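Visit report: the Wasier laundry handling package at the Filley demonstration site

Posted in: Site visits, Automation

Katene sells a laundry handling package under the name Wasier. It is a single-arm unit with a two-finger gripper, a wrist camera, a head camera and a software license, offered to operators of self-service laundries and small hotels. I spent most of a day in December at Filley, where the company shows it to prospective buyers on ordinary front-loading machines. Our group at Brillby has a refit coming up, and Wasier is one of two packages on our list.

The host was Thắng Chu, application engineer. Mỹ Đỗ covered pricing and service contracts in the afternoon.

What is being sold

The package covers three tasks: picking garments out of a basket, loading a drum, and unloading a drum. Folding is not included and is not on the roadmap we were shown. Sorting by color is listed as an option, at extra cost, and was not demonstrated.

The arm ships with Katene's own controller. The machines do not need to be modified and there is no link between the arm and the washer electronics. Cycle start is therefore left to the customer, either by hand or through whatever payment system is in place. I asked whether a start signal could be added. Thắng Chu said it had been done at one site as custom work, with the interface supplied by the customer.

Basket picking

The first session was on picking from a basket of mixed clothing. Grasp points are chosen from the wrist view. The software looks for a raised fold with free space on both sides, approaches with the fingers open, closes, lifts a short distance and checks finger width. If the width reads as fully closed, the grasp is logged as a miss and a new point is picked.
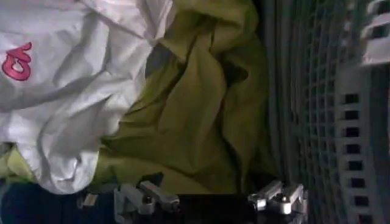

Overlapping garments are the main source of trouble. When two items share a fold, the gripper will often take both. For loading a drum this does not matter much, and the software makes no attempt to correct it. For the sorting option it would matter a great deal, and I would want to see that option run before paying for it.

The second known problem is the basket wall. Cloth pressed against a lattice wall gives a poor depth reading, and a finger can catch in the openings. Katene handles this with a keep-out margin along the sides. The margin is adjustable. Set wide, it leaves items behind at the edges; set narrow, it produces more stops on contact force. The default is on the wide side, and leftover items are pushed toward the middle with a sweeping move before the next attempt. The sweep is slow.

Katene's log for the Filley unit covers 2,664 grasp attempts on mixed clothing. We were given the log as a file, with timestamps and a reason code for each miss. The reason codes are useful. "No contact" and "slip" are separated, as are "wall stop" and "operator stop." I have not yet worked through the whole file and will not quote a success rate until I have.

Drum work

Reaching into the drum is the harder half of the job and took up the rest of the morning. The door has to be open before the arm starts. Door opening is not part of the standard package. The opening position is taught once per machine by moving the arm by hand to four points on the ring, and the software fits a circle through them. Teaching one machine takes a few minutes with the menu in English.

Once past the ring, the wrist has little room to turn. Thắng Chu recommends teaching two entry angles for each drum, one for the lower part and one for the upper. With only one angle taught, the upper rear of the drum is out of reach on deeper machines.

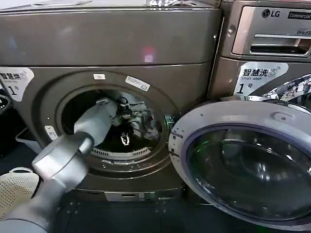
Force limits inside the drum are set lower than in the basket, and the limit applies to the forearm as well as the fingers. Contact with the ring gives a stop, a short retreat and one retry. After the second contact the unit waits for an operator. This seems a sensible default for a site with staff. For an unstaffed laundry it means a machine stays blocked until a person arrives, and remote release is only available in the higher service tier.

Reach is a layout question. The arm needs the basket on the same side as its base, and the open door must swing away from it. On a row of machines with all doors hinged on the right, this fixes the base to the left of each opening. Our own row has a wall on that side at the last machine, so that machine would have to stay manual.

Wear and service

The finger pads are a consumable. Katene states a replacement interval of 2,000 hours for the pads and supplies them in pairs. Changing a pair calls for a hex key and a recalibration of finger width, which runs from the menu. The Filley unit had 1,151 hours on it according to the service screen.

Lint is the other item. The wrist camera window should be wiped daily. Mỹ Đỗ confirmed that camera faults traced to lint are excluded from the standard warranty. It is in the contract, on the page with the exclusions, and buyers should read that page.

The manual runs to 228 pages. The sections on teaching and on force limits are clear. The section on network setup is thin and refers twice to an appendix that was missing from our copy. Mỹ Đỗ took a note of this and has promised the file.

Open points before we decide

Sorting option: request a demonstration with our own garments, dark items included.

Remote release: get a price for the higher tier on a single site.

Last machine in the row: ask whether a mirrored mount exists.

Start signal: obtain the interface description from the earlier custom job, if the customer agrees.

The quotation is valid until the end of the quarter. A visit to the supplier of the second package is being arranged, and the two reports will be filed together.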